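Ellon hard wax oil, 2 months in
Reviewed by Darlene Beaudoin, 2/18/25

I bought the small can after Manon Gauthier let me try hers on a cutting board, and I'm completely sold! It goes on thin with a white pad, smells faintly of oranges, and buffs out with an old T-shirt. My one complaint is the lid, which glued itself shut after the first use (wipe the rim - really wipe it).

I sanded to 100 and then 150 first. Go any finer and the oil just sits there. Two coats, a night apart, and the feel is lovely, smooth without that plastic shine you get from the Kowalchuk varnish. 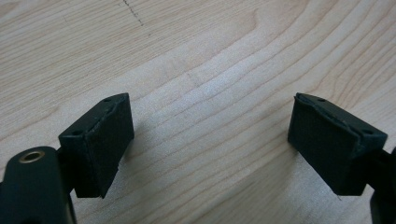
Coffee rings wipe off if you get to them the same day. Red wine took a bit more rubbing. I'd buy the big can next time, and I'm already eyeing the bookcase for June.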